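4.2 Do variable message signs shift drivers early enough?

The usual claim for variable message signs is that they move traffic off a blocked road before the queue becomes unmanageable. The claim is repeated so often in operator reports that it is seldom tested, and where it has been tested the method tends to favour the answer. A driver who leaves the motorway after passing a sign is counted as diverted. Many of those drivers were going to leave at that junction anyway.

We looked again at the records for the Stedgate corridor, a dual carriageway with two lanes each way and no hard shoulder over most of its length. The operator's log lists 281 incidents in which at least one lane was closed. For each of these we took the time of the first report, the time a message was set, and the flow on the exit slip at Drendent. Incidents on the northbound side were treated separately, as the sign there stands beyond the last useful exit and can do little except tell drivers what they already know.

The comparison set by Nørgaard in her study of bridge closures uses the same weekday in the previous week as its baseline. We have doubts about this. A Wednesday in school term and a Wednesday in June with the schools winding down are different days on this road, and a single baseline day may itself have been spoiled by a breakdown further along. We used the middle value of the six nearest clear days instead. It is a crude fix, but it removes the worst of the odd results.
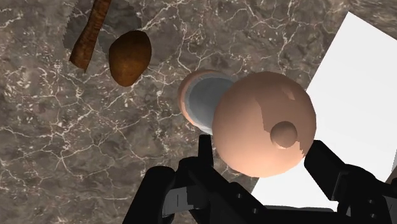 Once the baseline is changed, most of the reported benefit goes. In the larger group of incidents the flow on the Drendent slip rose only after the queue had reached the sign, at which point drivers could see brake lights ahead and hardly needed telling. The message and the queue arrive together, so the slip counts cannot say which of them did the work. Figure 6 plots slip flow against the time since the message was set; the rise in the curve follows queue arrival more closely than it follows the message.

There were 11 incidents in which the message was set well before the queue reached the sign. These ought to be the fairest test. In two of them the slip flow climbed at once, and in the rest it stayed within the normal spread for the time of day. Supporters of the signs will point to the two. Both happened in the evening peak, when the local radio was also carrying the news, and we see no honest way to separate one source from the other.

Vītola (personal communication) has argued that we are asking too much of slip counts, and that drivers may respond by slowing down or changing lane instead of leaving the road. This is fair as far as it goes. The loops at Stedgate do not record lane changes, however, and the scheme was paid for on the promise of diversion. A benefit that was not promised and cannot be measured is a weak defence of it.

Phone navigation is a further problem. The Larkska survey asked drivers why they had changed route, but only after they had done so, and people are poor witnesses to their own reasons.

Figure 6. Flow on the Drendent exit slip by time since message set, southbound incidents only. The dashed line shows the clear-day baseline.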